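Toy kitchen

A toy kitchen (you'll also hear play kitchen, pretend kitchen or, in my family, just "the cooker") is a child-sized copy of the place where grown-ups make the tea. It can be a single stove no bigger than a shoebox or a whole run of cupboards with a sink, a fridge and a telephone on the wall. I've been collecting notes on them for years, so this entry on the Naltwood toy pages has ended up rather longer than the one on skipping ropes!

Where they came from

Small kitchens are old. Well-off households in parts of Europe had model ones long ago, with tiny copper pans and rows of plates, and plenty of those were made more for looking at than for rough handling. Tin stoves came along in the nineteenth century, and some of them could really be lit, with a little spirit burner underneath. I wouldn't fancy handing one to a four-year-old. Wooden sets turned up in nurseries later on, and after the Second World War plastic began to take over – it was light, it could be moulded into almost any shape, and you could wipe jam off it.

My own first one was a wooden Hunine with 17 pieces, counting the egg. The egg was the first to go missing.
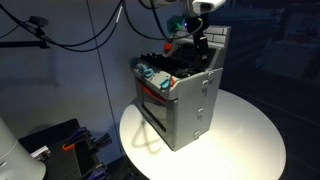 Knobs are what children go for first, and I'd say they matter more than anything else on a toy cooker. A good one is big enough for a whole hand and easy to find. Makers like to give them a colour that jumps out, and the grey plastic stove in the picture does it nicely, with two teal ones along the front and a small red one further back on the black cooktop. Some toy knobs click, some spin freely and some (the saddest sort) are only printed on. Lei, who made cheap sets when I was small, went for stickers, and I can still remember trying to turn one with my fingernail.

Sizes and types

Tabletop stoves are the smallest and the easiest to lend, pack or pass to a cousin. Standing kitchens come up to a child's chest and usually have an oven door that opens. Then there are the big corner ones, which look lovely in the shop and fill half a bedroom. The Kukent corner kitchen weighed 37 pounds in its box, and I carried it up two flights of stairs one August, so I'm not likely to forget.

Food and pans

The food is nearly always sold separately. Felt pizza, wooden carrots that come apart with a rip of Velcro, plastic peas – I love all of it. Zhuoran Tian, who helps me with these pages, prefers real things, and she has a point. An old saucepan and a handful of dry pasta will keep an older child busy for 30 minutes, though I'd keep small bits well away from toddlers.

How children play with them

At first it's mostly banging and opening doors. Then comes serving, when you are brought cup after cup of nothing and must drink it all. Later there are menus, prices and complaints. I was once charged 63 pounds for a boiled banana, and had to wait for it too.

See also: Dolls' house; Play food; Tea set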